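Changes to the Small Workshop Lease Program

August 5, 2024

The Gravonton Industrial Estate has completed its review of the small workshop lease program, and the revised terms are now available to current and prospective tenants. The review was opened in February, after several tenants asked for shorter commitments and a clearer statement of what the monthly charge includes.

Under the new terms, a tenant in the Gresum building may take a unit for nine months in the first instance. The previous minimum was two years. At the end of the first term the lease may be renewed on the same conditions, provided that written notice reaches the estate office before the final month begins. Tenants who already hold a two-year lease may keep it or move to the shorter form when it next falls due.

The monthly charge continues to cover heating, water, waste collection and use of the loading bay. Electricity is metered separately for each unit. Tenants expecting heavy or continuous use should speak with the office before signing, as the supply on the upper floor is limited and cannot be increased before the rewiring is finished.
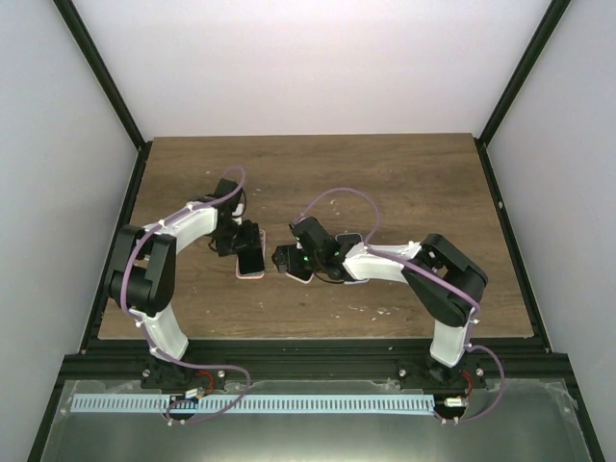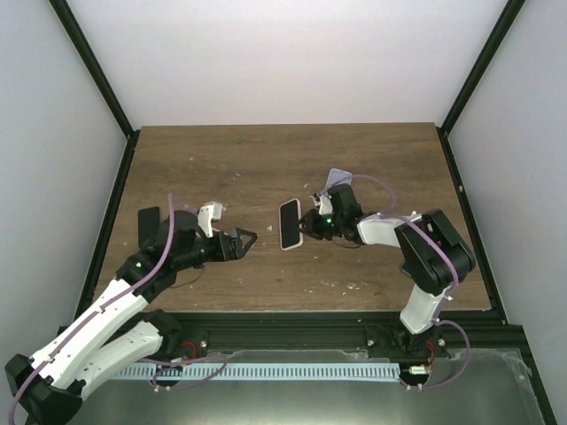

The Gresum building has 38 units on two floors. Seven are vacant at present, all of them on the upper floor, and these will be offered first to applicants already on the waiting list. The remaining units will be assigned in the order in which they become free. Applications from outside the district are welcome, although preference is given to firms with a registered address in Gravonton.

A refundable deposit of $800 is payable on signing. It is returned once the unit has been inspected and the keys handed in. Painting of walls and the fitting of shelves are permitted without prior approval. Partition walls, changes to plumbing and anything fixed to the ceiling require written consent — and the request should include a simple drawing with measurements.

Tenants are also reminded that the De Smet gate will close to vehicles each evening while the road surface is replaced. Deliveries after closing must use the Jalla Street entrance, where the height limit is lower. Drivers unfamiliar with the estate should be told of this in advance.

Copies of the revised lease may be collected from the estate office during opening hours or requested by mail. Questions about an existing lease should be sent in writing and should state the unit number.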